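4 Storing textiles in the vacuum bags

The Sernik bag set has bags in 3 sizes. Use the bags only for dry towels, bedding and clothes. Leather and fur must not be put in them.

4.1 Filling the bag

1. Open the zip fully and lay the bag on a flat surface.
2. Fold the towels to the width of the bag and put them in one layer.
3. Leave the space below the zip free, up to the printed line.
4. Close the zip with the slider. Move it two times, from left to right and back.

Note: Small crumbs in the zip let the air come in again. Wipe the zip with a dry cloth.
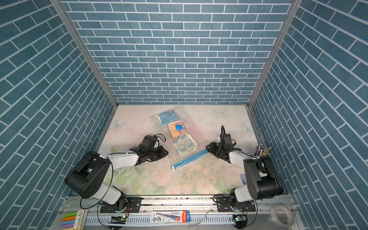

Folded towels in a clear bag. 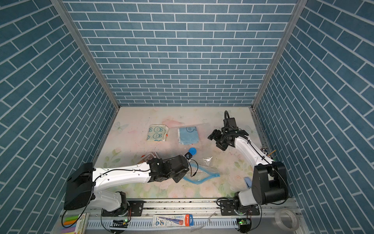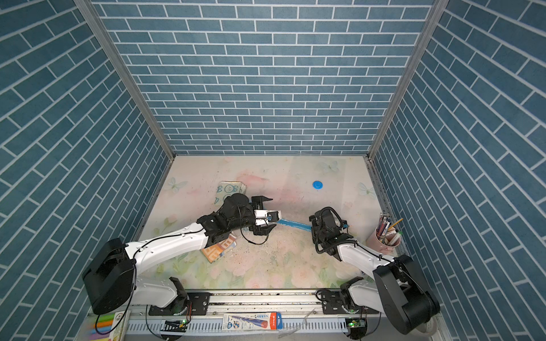
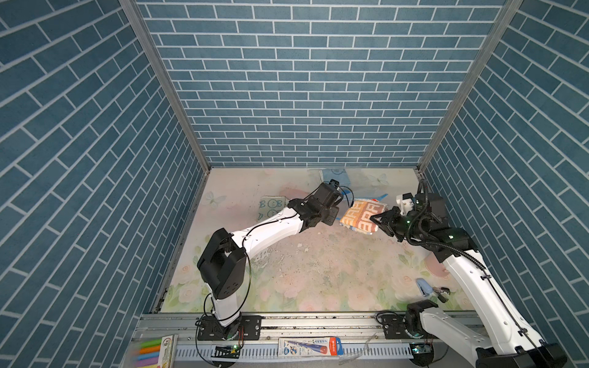

4.2 Taking out the air

1. Open the valve cap and put the Naylor hand pump on it.
2. Press the pump some 20 times, until the bag feels hard.
3. Remove the pump and close the cap at once.

CAUTION: Do not use a vacuum cleaner with a brush on the tube. The valve can be damaged.

4.3 During storage

Look at the bags every month. If a bag is soft again, repeat 4.2. Feather pillows should be taken out by April at the latest, if they were packed in autumn.

Spare valve caps: order part 127 from Skostov.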